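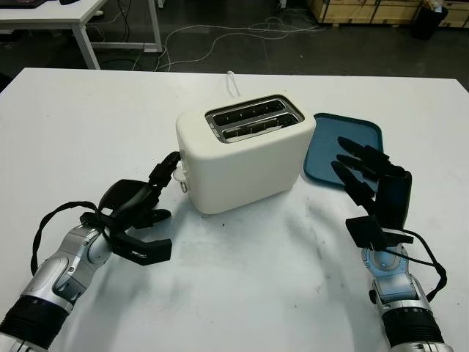

A two-slice toaster and a teal tray on a white table.

Greltisel phone trade-in: frequently asked questions

Which phones do you take?
Any smartphone that switches on, holds a charge and was made by somebody who still admits to it. The list runs to 2,446 models, including the Zivis 2, which sold poorly and comes back to us with great regularity.

How much will I get?
Up to $200 in store credit. "Up to" is doing a fair amount of work in that sentence. The $200 is for a recent flagship with clean glass. Most people see less, and owners of the Zivis 2 see a good deal less.

My screen is cracked. Does that matter?
Yes. One hairline crack moves you down a grade. If you can feel the crack with your thumb, it moves you down two. Screen protectors get peeled off before grading, so please don't rely on one for cover.

Do I have to erase it first?
Please do. Sign out of your accounts, turn off the phone-finding feature, then run a factory reset. We wipe everything again when it arrives, but we can't wipe a phone that is locked to your account, and we will have to mail it back.

How long is my quote good for?
14 days from the moment you accept it. Phones that turn up later are quoted again at the going rate, and the going rate has never once gone up.

Can I trade in a phone bought from Clilto or another carrier?
Yes, as long as it's paid off. Log in to your carrier account and check. "I think so" is an answer we hear a lot.

What about the charger?
Keep it. We have 600 of them in a back room and Rasha Srour would like her shelves back.

I disagree with my grade. Now what?
Reply to the grading email and Munther Kanaan will look at the phone again himself. He sometimes agrees with you. If you still don't like the offer, we return the phone free of charge, minus nothing except the SIM card you left in it, which we'll tape to the back.

Do you take tablets?
Starting in April. Smartwatches, no.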